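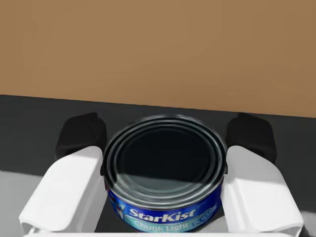

Wednesday, May 12, 2021. Skellow arm, wrist camera and grasp approach in sim

Moved the simulated wrist camera to match the bracket we intend to print, then re-ran the approach on the short cans. The aim was to settle the view before anyone commits filament to it. With the tuna can between the fingers, both white casings and both black fingertips stay in view, and the wordmark on the label is legible. "Chunk Light" is softer but can still be read. The thin strip of gripper body along the bottom hides the lowest edge of the can, so contact with the surface can't be judged from this view. Either the camera tilts down or we take height from the arm pose. I prefer the arm pose – the bracket is already awkward to reach with a driver.

Shadow is the larger problem. It covers most of the middle of the lid and ends in a nearly straight line across it. The ellipse fit in Kerslake takes that line as an edge and pulls the centre estimate towards the near rim. Error was 5 mm with the default light and 4 mm after I raised the edge threshold, so the threshold is not the way to fix it. The near rim has a clean highlight and fits well. The far rim is dark against dark and contributes very little.

Tried:
– Light moved to the left of the base. Better on the lid, worse on the left fingertip.
– Second light at low intensity. Fit converges in 13 iterations, down from 18. Keep.
– Masking out the fingers before the fit. Works, but the mask has to follow the finger opening and at present it is fixed. Left switched off.

The black fingertips barely separate from the shadow behind them. If the real ones are printed in the same black we will have this again on the bench. Chia-jung Liao has grey filament left over from the Tesstead housings and is happy for us to use it.

Finger pads: no change. Sim friction is still the value copied from the Grarnton config and has not been checked against the real rubber.

To do: parametric mask, tilt test on the bracket model, grey tips. Config saved with the second light on, threshold back at default.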